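3.2 Perceived quality of interior trim

Interior trim was assessed separately from ride and noise. Two suppliers, Derkora and Ivex, provided door cards and lower dash panels molded to the same drawing, so that grain depth and gloss were the only intended differences. Each of the 40 raters handled both sets with the cabin lights on and again with them off. Panel order was reversed for half of the group.

Scores for touch and for appearance were recorded on a seven-point scale. Raters gave the Ivex panels higher marks for touch, but the gap closed when the lights were on – gloss near the window switches drew most of the negative remarks. The fit of the glove box lid was scored apart from the panels and is not used in the model below.

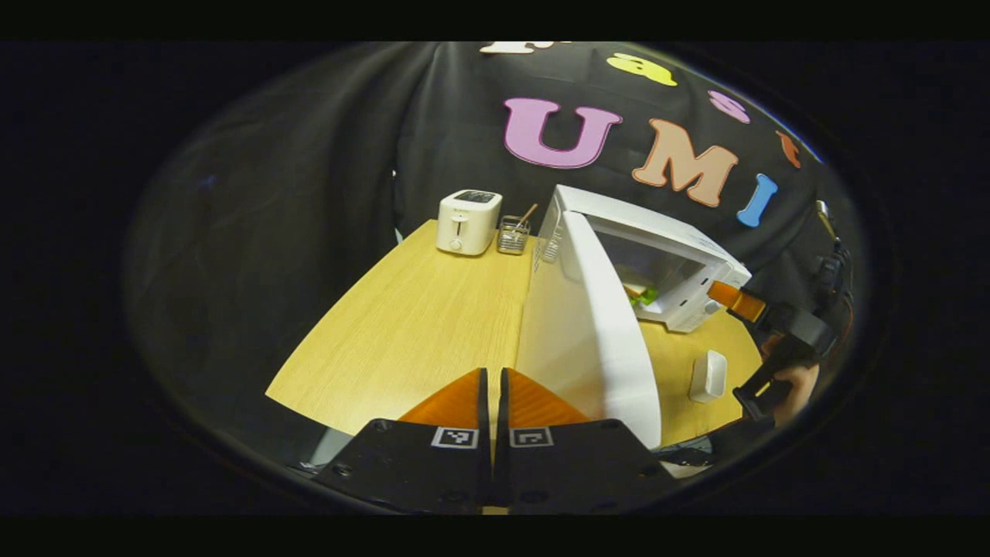 Figure 4. Table with two-slot toaster; black fabric backdrop with felt letters.

3.3 Rattle after thermal cycling

The same panels were then mounted on the Donnelly rig and cycled for 46 hours. Clip retention force was measured at each fixing point before and after cycling. Loss of force was greatest at the rear lower clip on both sets, where the panel has no rib behind it. No link was found between retention force and the touch scores in 3.2, which suggests that raters judge surface and assembly as separate matters. Dashboards with soft-touch skins were left out and need their own test.

Comments (2)

Angus Cosgrove
Was clip force read at room temperature both times? We saw a large spread on door cards when the panels were still warm.

Mereana Nepia
Useful to see gloss split from touch. I would like the lights-off scores in a table.

Related items
Bolger and Dalgleish: Seat fabric wear in shared cars
Gloss measurement on curved dash panels
The Prellholm method for scoring cabin odor
Clip design and door card rattle: a short review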